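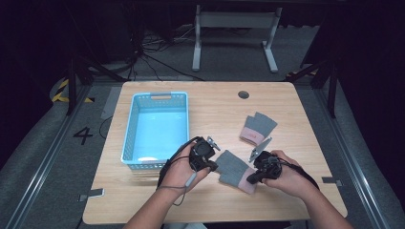 Luvas cinzentas e cor-de-rosa em cima da mesa de madeira clara.

18 de junho de 2020
Caderno da cozinha de ensaios, Joledau
3 comentários · 12 partilhas

Pão doce de laranja e erva-doce, quarta tentativa. Continuo teimosa com este pão, e acho que desta vez valeu mesmo a pena insistir (quem provou o anterior, tão seco, coitado, que me perdoe!). Subi o leite para 196 g e deixei a farinha nos 429 g, a Previer de sempre, porque com a outra a massa ficava-me a colar às mãos e eu perdia a paciência antes de chegar à segunda dobra.

O açúcar ficou em 141 g. Ainda pensei em cortar, mas a calda de laranja leva pouco e o miolo precisa dessa doçura — quem preferir menos, que corte na calda e deixe a massa em paz. Raspa de duas laranjas, esfregada no açúcar com os dedos até a cozinha inteira cheirar a pomar.

Primeira levedação muito preguiçosa, quase três horas. Voltei a usar a forma Stiltar, a comprida, e com 700 g de massa lá dentro cresceu até à borda sem transbordar, que alegria! O resto deu quatro pãezinhos, que desapareceram antes de eu os conseguir pesar.

O forno Hajji continua a puxar para o lado direito. Virei a forma a meio e mesmo assim a côdea saiu mais escura numa ponta. Da próxima, tapar com papel aos vinte minutos.

A calda foi pincelada com o pão ainda quente, em duas vezes. Falta experimentar a erva-doce torrada e moída, em vez de inteira, e repetir tudo em agosto, quando a massa levedar mais depressa com o calor. Comprar mais fermento e papel vegetal.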